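Cleaning and Repainting a Worn Parts Bin

Applies to: painted, straight or slope-sided open bins used for loose items
Time needed: one afternoon of work, plus overnight curing
Revised in July by Salim Mussa

A painted bin wears in predictable places. The floor takes most of the damage, the walls take the rest, and once the top coat is broken the edges of each worn patch lift a little more every time something slides across them. The procedure below covers inspection, washing, sanding and recoating. It does not cover dents, split corners or cracked welds. A bin with any of those should be repaired first.

What you need

Mild dish soap and warm water
Two lint-free cloths and a soft nylon brush
Plastic scraper
Sandpaper, 120 and 200 grit
Masking tape
Primer suited to the bin material
Gray top coat, satin or matte (we use Zeltetex floor-grade)
A four-inch foam roller and a one-inch brush
Gloves, eye protection and a dust mask

Check the label on the primer before you buy it. Metal and plastic bins take different products, and a primer made for one will usually peel off the other within weeks.

Step 1. Inspect

Empty the bin and look at it under a lamp held low to one side. Low light throws a shadow at the edge of every chip. Sort what you find into three groups:

Scuffs: marks lying on top of the paint. These normally wash off.
Scrapes: the paint is thinned or scratched but still bonded.
Bare or rubbed patches: the top coat is gone and a different color shows.

Mark scrapes and rubbed patches with small pieces of tape. Do not mark scuffs yet. Half of them will be gone after washing.

Check the walls as carefully as the floor. Wall wear is easy to miss from above, particularly on a sloping side, where items slide down and rub the same strip each time.
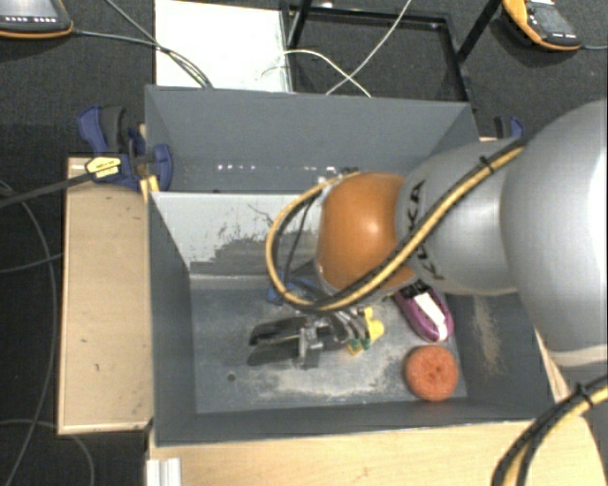 Scrape marks on the bin floor, with a beige rubbed patch on the sloping right wall.

Note any holes in the floor. A drilled drain or fastener hole should stay open, so plug it with a twist of tape before painting and pull the plug while the last coat is still soft. If you do not know what a hole is for, leave it open and ask whoever set up the bin.

Step 2. Wash

Brush out grit. Wash the walls first, then the floor, working toward one corner. Rinse twice with clean water. Soap film left in the corners is the most common cause of poor adhesion. Let the bin dry completely — two hours in a warm room is normally enough.

Step 3. Sand

Lift loose paint with the plastic scraper. Sand each marked area with 120 grit until you can no longer feel the edge of the old coat with a fingertip. Go over the whole interior lightly with 200 grit. The surface should look evenly dull. Wipe with a damp cloth, wait, and wipe again.

Step 4. Prime and paint

Prime the bare and rubbed patches only, overlapping the sound paint by an inch. When the primer is dry, cut in the corners with the brush and roll the walls, then the floor. Apply two thin coats. Leave around 3 hours between them, longer in damp weather.

A single thick coat stays soft underneath and will mark on first use.

Step 5. Cure and return to use

Leave the bin overnight before putting anything in it. Hard or sharp-edged items should wait 44 hours. Foam and other light items can go back sooner.

Maintenance

Brush the floor out weekly. Touch up bare patches when they reach the size of a coin. If one area keeps wearing through, a cut-to-fit liner such as the Sisness sheet will outlast another coat of paint — check first that it lies flat and does not cover a drain hole.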